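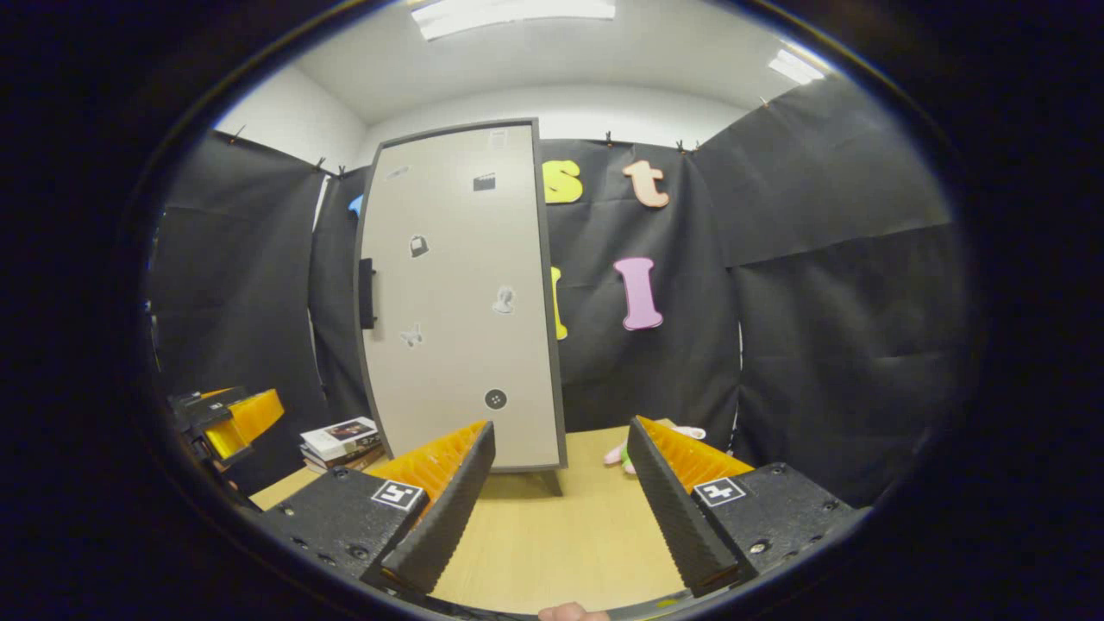
Speaker notes by Uthai Petchrat
Last updated 26th December

Opening. Don't thank everyone for coming, go straight in. "I've been asked to talk about the hidden beaches of the Virholm coast. I'd like to start with the word hidden." Wait a second there.

The Clerkthorpe brochure lists 5 of them. I've walked to all of them over 4 summers and there was a car park at three. One has a kiosk. If a beach has a kiosk selling iced coffee and sun hats, I have trouble with hidden. Pleasant, fine. Good for families, maybe. Call it that.

Next, the water. Every write-up says crystal clear. Clear when? After a northerly has been blowing for two days, the bay at Jitpraphai is the colour of weak tea and full of weed. Before ten in the morning with no wind it's lovely, and I'd swim there over most places I've been. The brochure photo was obviously shot on a morning like that. No quarrel with the photo, my quarrel is with the caption, which says "all year round".

Mention April here. I went in April because the website said the season had started. The tavern was shut, the buses hadn't gone over to the summer timetable and the sea was cold enough that I lasted 5 minutes. I did have the beach to myself, so if that's what you want, go in April and take lunch.

The steps. "A short stroll down from the road." There are 377 steps. I trust that figure because the council painted it on a sign at the top, presumably after complaints. Going down is easy. Coming back up at two in the afternoon with an umbrella under your arm is another matter, and there's no shade past the first bend. (If people laugh, let them. If they don't, move on to the boat.)

The boat. Tediver run it from the old harbour and call it a taxi. It isn't much of a taxi if it leaves twice a day. It costs around the same as a decent dinner, and the last one back goes earlier than the board says if the skipper doesn't like the look of the swell. I think he's right to do that. I also think it should be on the board. Ask him in the morning what he reckons and plan on that.

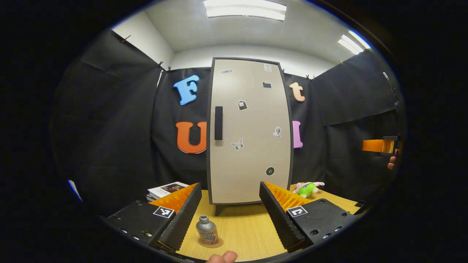
Is the end beach at Jitpraphai really clothing-optional?
By habit, at the far end past the rocks. I couldn't find a rule saying so, whatever the forums claim, and at the near end in high summer you'll get looks.

Sunbeds. Keep this bit short, I get carried away. The front row is "reserved" from breakfast with towels and I've seen towels lie there until four with no owner. The beds are free if you buy a drink, according to one waiter. According to another waiter they aren't. Ask before you lie down.

The coast path. It's marked as easy for the whole stretch from Clerkthorpe. The first half is. After the chapel it's loose stone and a drop on the seaward side, and I wouldn't do it in thongs, though I've met plenty of people trying. Take more water than you think. The spring on the map was dry both times I looked for it.

Close on what I'd go back for, or they'll think I hated it. Early swim at Jitpraphai, grilled sardines at the place with the blue chairs, the path as far as the chapel and then home the same way. Skip the sunset cruise, I haven't been on it and can't say.

Leave time for the bus question, somebody always asks. Timetable is in my bag.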